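Section 6. Registering a Container Consignment for Rail Departure

This section applies to terminal operators and forwarding agents who use the Flillix booking system to place containers on scheduled block trains departing from the Nokholm intermodal terminal. It assumes that the user account has been activated and that the company profile has been approved. Users who have not yet received an activation code should contact the terminal help desk before continuing.

Before you begin

Have the following at hand: the container number, the verified gross weight, the seal number, the commodity code for each line of cargo, and the name of the consignee as it appears on the commercial invoice. Reefer units also require a set temperature and the name of a contact person who can be reached overnight.

Note: Bookings for the October timetable open separately. Do not enter October departures under the current timetable code, as they will be rejected when the train list is closed.

Creating the booking

1. Sign in to Flillix and select Rail Departures from the main menu. The departure list opens with the next available train at the top.

2. Select the departure and press New Consignment. The system assigns a booking reference. Write this reference on all paper documents that accompany the container.

3. Enter the container number without spaces or hyphens. If the check digit does not match, the field turns red and the booking cannot be saved. Compare the entry with the number on the container door, and not with an earlier booking.

4. Choose the destination terminal. For trains routed through Wogan, the border transfer is filled in automatically. For all other routes, select the transfer point from the list.

5. Enter the verified gross weight in kilograms. The figure must include the tare weight of the container, all packing and all securing material. A difference of more than 800 kg between the declared weight and the gate weighing will place the container on hold.

Caution: A container on hold is not loaded. Storage charges begin on the day of arrival and are billed to the party named in the booking.

6. Attach the consignment note, the packing list and the commercial invoice. Each file must be legible and complete. Scans with missing pages are returned to the sender, and the place on the train is kept open only until the list closes.

7. Review the summary page and press Submit. The status changes to Received. Once the planning office has assigned a wagon, the status changes to Planned and the wagon position is shown next to the booking reference.

Changing or canceling a booking

Changes to the consignee, the seal number or the contact details may be made by the user at any time before the train list closes. Changes to the weight, the commodity code or the destination must be approved by the planning office. Submit these on Form 2169, which is found under Documents, and quote the booking reference in the subject line.

A booking may be canceled free of charge until the status changes to Planned. After that point, the cancellation fee in the current tariff applies. Containers that are not delivered to the gate by the closing time are treated as canceled.

Dangerous goods

Consignments containing dangerous goods must be marked as such in step 4, before the transfer point is confirmed. The system then opens an additional form for the UN number, the packing group and the emergency contact. These bookings are checked by the safety adviser, Viktória Pap, and are not planned until her approval has been recorded.

Delivery to the gate

1. Print the gate pass or save it to a mobile device. One pass is valid for one container and one entry.

2. Direct the driver to the Bidora Road entrance. Drivers arriving at the passenger side of the station will be turned away.

3. At the gate, the driver presents the pass and an identity document. The seal is inspected and the container is weighed.

4. Wait for the weighing slip and check that the booking reference on it is correct before leaving the lane.

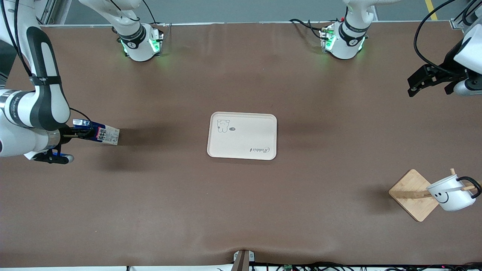
5. Proceed to the lane shown on the slip and remain in the cab until the crane operator gives the signal to release the twist locks.

6. Leave the terminal by the marked exit route. The status in Flillix changes to Delivered when the driver has passed the exit barrier.

Note: If the status has not changed within 2 hours, report the booking reference and the truck registration to the help desk. Do not create a second booking for the same container.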